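3.2 Sampling and storage of tap water

Water was drawn from 40 household taps in the Wumton and Levlow supply zones, which share the Brenel reservoir but differ in pipe age. Each tap was left closed overnight and sampled at first use. Samples of 200 mL were acidified on arrival and analyzed for lead and copper. Small volumes were then handled by pipette (Figure 2).
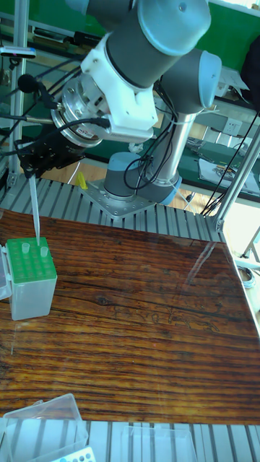

Figure 2. Pipette tip above the green top plate of a rack.

Duplicate samples agreed well for copper and less well for lead — a pattern consistent with particles shed from older joints. Results were entered by street, and the 2,192 readings were grouped by pipe material before testing. Homes with a softener were treated as a separate group.
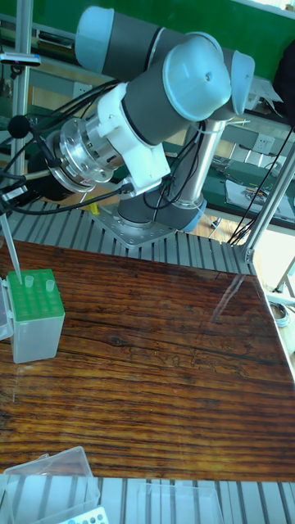

Figure 3. Wood-grain tabletop and arm at the same workspace.

Lead was higher in Levlow at first draw, but the gap narrowed after flushing. Pipe age explained more of the spread than distance from the reservoir did. Seasonal effects were not tested, as all samples were drawn in March.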